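Bench diary – left arm stall
May 28, 2025
By the Skirness cell desk
Print | E-mail

Left arm dropped out again during the scissors task. Fulten controller logged a position error on the wrist joint, then a bus timeout 90 ms later. The arm held its last pose – brakes fine. Right arm carried on for 3 more moves before the stop reached it, and that is the part I wrote up. Both arms are supposed to halt on either fault.

Swapped the left wrist cable for a new Tovar one. Error came back at cycle 400. Put the old cable back.
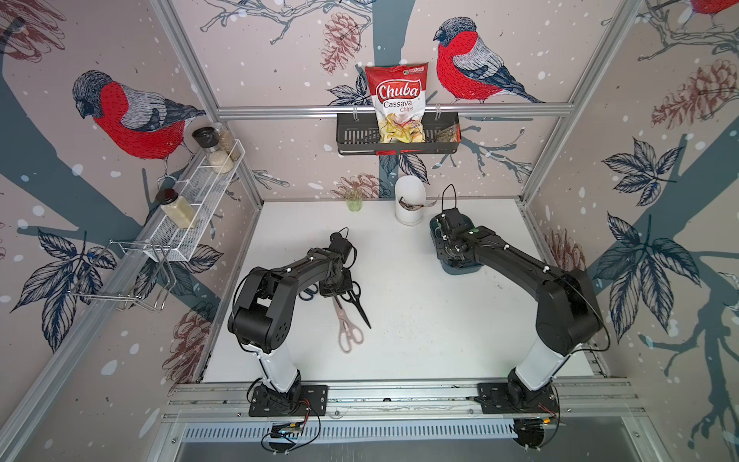
Why did the right arm keep moving after the left one faulted?
The stop signal was passed through the logging process, which was busy writing the fault record and forwarded it late.

Moved the stop ahead of logging. Forced the fault by hand and both arms halted together. Wrist error still open. Next is a run of 600 cycles at reduced speed, guard closed, hands out.

Comments (3)

lolinis_user: Same timeout on ours. Check the crimp on the wrist connector.

dk4: Stop should be hardwired. Software only is asking for it.

Skirness cell desk: Agreed, relay is on order.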